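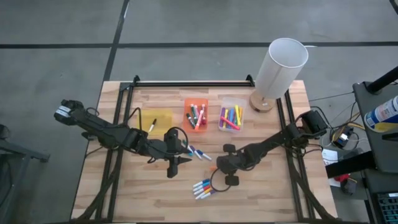

Girish Rana wrote to me in July that a rule which needs a meeting to explain it is already too long, and that my last post about station rules had fourteen paragraphs too many. He is right, I think. I had tried to write down everything, and the result was something a new operator would sign and not read. So I have tried again, and this post is the shorter version, with the things I changed my mind about.

For those who did not read the earlier post: I look after the written rules for our two-arm table stations at Skinthorpe. The task we use for training new people is sorting markers into bins. It is a good task for learning because the markers are cheap, they roll, and they come in different thicknesses. If your rules are weak, the markers will find it out before the expensive parts do.

The first rule is about the line on the floor. We had black tape for a long time before we had any sentence which said what the tape meant. Some people thought it was for the position of the table, others thought it was for visitors. Now it is one sentence: when the arms have power, you stay behind the tape unless you are the named operator. I wanted to add exceptions. Widad Darwish crossed them all out with a pencil, and after a month I can say that I do not miss them.

The second rule is about what may be within reach of the arms. My old text had a list of forbidden objects, and the list grew every time somebody was surprised. Drinks, scissors, phones, tape rolls. A list like this teaches people that everything else is permitted. The new text goes the other way. On the tabletop you may have the task objects, their containers, and fixed items which are written on the station card. Anything else comes off before power goes on. If you want a lamp on the table, write it on the card, and then it is known to the next shift also.

Cables were the subject of the longest discussion. The cable on an arm must have a loop, otherwise it pulls at the wrist joint when the arm stretches out. But a loop that hangs too low can catch on a bin or be closed inside the fingers. We do not give a length in the rule. We ask the operator to move each arm slowly to its furthest positions at the start of the shift and look only at the cable, not at the gripper. It takes 2 minutes. Cables on the floor are a separate line in the check, and here I am more strict than my colleagues: they should not lie where a person puts the feet, even outside the tape.

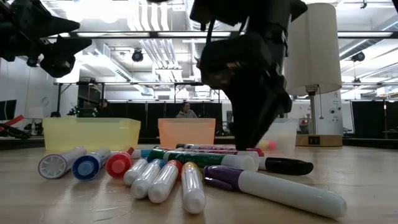

Sorting markers into the bins, both arms over the table.

The rule which I am still not sure about is the one for piles. When markers lie across each other, the fingers must come down close to the wood to take one from the bottom, and a new operator pushes. I have done it too. The arm does not complain at once, it only becomes warm in the joint and after some weeks it is less exact. We now say: if the fingertips touch the table and the marker does not move, lift, open, and try from another side. Do not press a second time in the same place. Thick markers are taken first when they are on top, and a loose cap is treated as an object of its own, to be picked or left, but never pushed to the edge.

Reaching in by hand is the thing I will not discuss. If a marker falls or stands wrong in a container, both arms are stopped first. Not one arm – both. I have seen very careful people stop the arm near their hand and forget the other.

Then there is the log. Our log for this task has 2,303 lines now, and I read 1,060 of them before I wrote the new text. Most say only “ok”. The useful ones were written by people who were a little annoyed: “orange bin too near the back, could not see inside”, or “started with an old card”. Because of this I removed the tick boxes and left one empty line, with a limit of 100 characters. People write more when the space is small, I do not know why.

The complete sheet fits on one side of paper. Veloso have asked if they can use it at their stations and I said yes, but please change the part about the tape, because their floor is arranged in another way. A rule copied without looking at the floor is a thing I do not want to see with my name on it.

Still open: how often the check of the fingertips should be made, and who may change the station card in the evening. If you have a good wording for the second one, please send it to me. Girish, yours should be short.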